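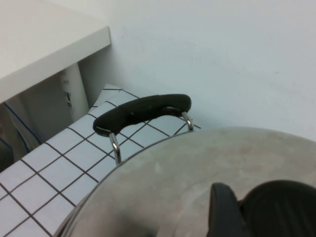
The big pot, and other bits of the Prerthorpe kitchen

Posted Feb 16, 2021

G'day all! A few of you have been asking about the kitchen at Prerthorpe, where we cook the winter lunches every July, so I've finally put up this page. More to come once I get the rest off my old laptop (it takes 11 minutes just to start up, so be patient with me).

The pot first, as it's everyone's favourite. Brushed stainless steel, big and round, with a black grip held out on shiny wire loops. It's gone a bit smudgy over the years and I like it better that way. Sawsan Twal makes her lentil soup in it and we've fed some 80 people from one batch, with bread on the side and a few bowls left over for the washers-up!

We used to have an old enamel one that I was very fond of, but the bottom chipped and it had to go. Aurélien still brings it up. He grows parsley in it now, so I don't think he's suffering too badly.

Then there are the tiles - little white squares with dark brown grout. I know plenty of people would rip them out tomorrow, and Agathe Lefèvre has shown me more grey splashback samples than I care to remember, but I reckon they suit the place. With the plain white wall behind them it all feels clean and bright, even on a miserable morning. An old toothbrush and bicarb does the grout nicely, if you're wondering. Give it 3 goes if it's really grubby.

Still to be added: the long shelf, the tea urn and Killian's spice drawer, which he has promised to tidy before I'm allowed near it. If you've got any favourite corners of the kitchen you'd like to see on here, leave me a note in the recipe folder by the door.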